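Minutes, cleanup task group, April meeting

We got going at 9 with coffee and most of a coffee cake, and I'm typing this up from my own scribbles, so if I've mangled what you said, write to me and I'll fix it. Agenda was the litter trials in the bedroom, the Kastberg scoring sheet, and whether we switch planners before summer. 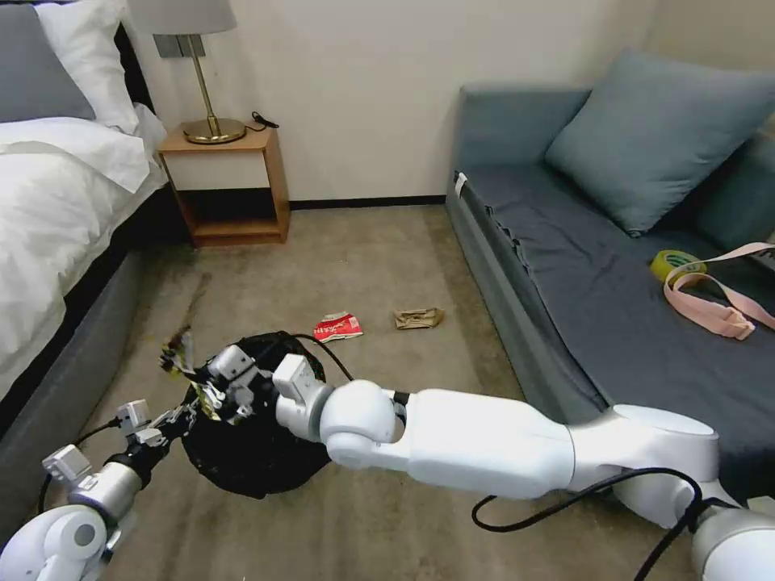 Minutes taken by Dong-hyun Um | Cleanup task group | April

Item 1. Litter trials. I went first because it's my method and I talk the most! For anyone who missed last month: the old way, we gave the policy the whole job in one go (clear the floor, everything in the bin) and scored it at the end. The new way, we cut the job into single pickups, and after every drop the robot has to look at the floor again and pick its next target from scratch. I call it look-again, Alus calls it "the slow one," and yes, it is slower.

We ran 90 trials on each version, same room, same kinds of trash, wrappers and packaging and crumpled paper. Look-again left something on the floor in 9 of them. The one-go version left something in 30. I was really happy with that and I said so, probably twice.

The Alus folks asked if the gain is just from the extra time. Fair question. We gave the one-go version a longer limit on a smaller batch and it mostly spent it hovering over a spot it had already cleared, so I don't think time is the whole story, but I agreed the batch was too small to put in the paper.

Item 2. What still goes wrong. Crinkly wrappers, mostly. The floor is carpet and a flattened piece gives the fingers very little to grab, so we see a lot of pinching at fuzz. The other one is the bin. With both arms working over a soft liner, a gripper can catch the bag on its way out, and then the rim bunches up and the next drop is harder.

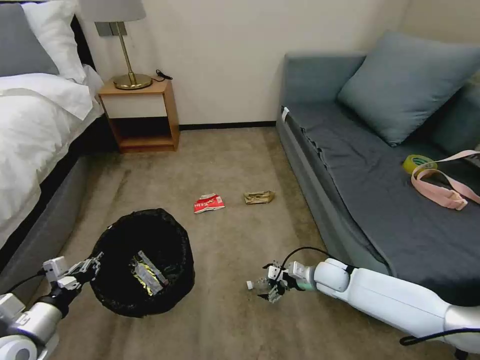

We went back and forth on whether a snagged liner should count as a failure if the trash still ends up inside. I said no, Maksymiv's side said yes, and we settled on a separate column for it. I'll add that to the sheet. Somebody also wanted small stuff scored apart from wrappers, and I'm fine with it as long as I'm not the one relabeling the old runs (I am probably the one relabeling the old runs).

Item 3. Kastberg sheet. Two people scored the same batch and disagreed more than I'd like on "partly in the bin." New wording: if any of it is resting on the rim when the arms pull back, it's out. Agreed, no objections.

Item 4. Planner. Vevudo is faster at the two-arm handoffs, but it would mean redoing the baseline, and I'd hate to do that right before we write up. Staying put for now. There was a side conversation about an old tabletop sorting paper from 2005 that did something close to look-again with one arm. I have to read it and cite it if it fits.

To do
Me: liner column, new rim wording, the 2005 paper
Alus: longer-limit batch, full size this time
Maksymiv: second scorer for the rerun
Still open: who books the room

Stopped at 10:30. The coffee cake did not make it to Item 3.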